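Courses > Household and Care Studies > Unit 4 > Handout 16

Overview Readings Handouts Assignments Contact

Handout 16: Small Soft Toys in Shared Play Areas

Prepared by Beryl Fairclough. Revised March 28, 2019.

This handout accompanies the second lecture on the care of play materials. Students should have completed the February reading on fabrics and fillings before attending. Room 163 is reserved for the practical session.

1. Scope

For the purposes of this unit, a small soft toy is a stuffed item that an adult can lift comfortably in one hand. Larger floor toys, cushions and dress-up clothing are covered in Handout 17. Toys containing batteries or sound units are excluded from the washing exercise and must be set aside at the sorting stage.

2. Preparing the surface

Inspection is carried out on a cleared table. A smooth, plain mat in a dark color is preferred, as lint, stray thread and escaped filling show up well against it. Patterned cloths are not acceptable. The mat is wiped down before the first toy is placed on it and again after the last.

Only one toy is to be on the mat at any time. Toys waiting for inspection remain in the intake bin, and toys that have been inspected go directly to the tray for their category. Students who place several toys on the mat together tend to lose track of which seams have been checked, and marks were deducted for this last term. 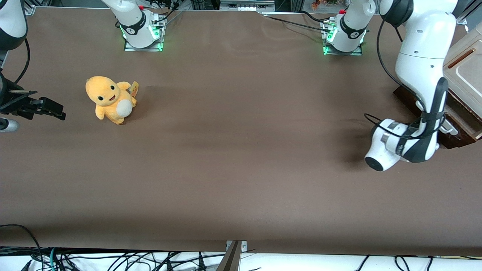
Each toy is checked first by eye and then by hand. The visual check covers the face, the outer fabric and any attached trim. The hand check covers the seams, which are pressed between finger and thumb along their full length, and the filling, which should feel even throughout. Plush fabric must be parted with the fingers so that the stitching underneath can be examined.

3. Sorting

Category A: return to use without treatment.
Category B: wash and return.
Category C: repair, then wash.
Category D: withdraw.

A loose eye or button places a toy in Category C regardless of its general condition. Mr. Whitlock's lecture described the Skollis method, in which Categories B and C are combined. That method is not used in this course.

4. Record sheet

Enter the main color, fabric type, category and your initials. Do not enter a pet name for the toy. Completed sheets are submitted to Declan Garside before the next lecture. The written commentary should not exceed 300 words.

Contact: Unit Office, Room 2410 | Back to top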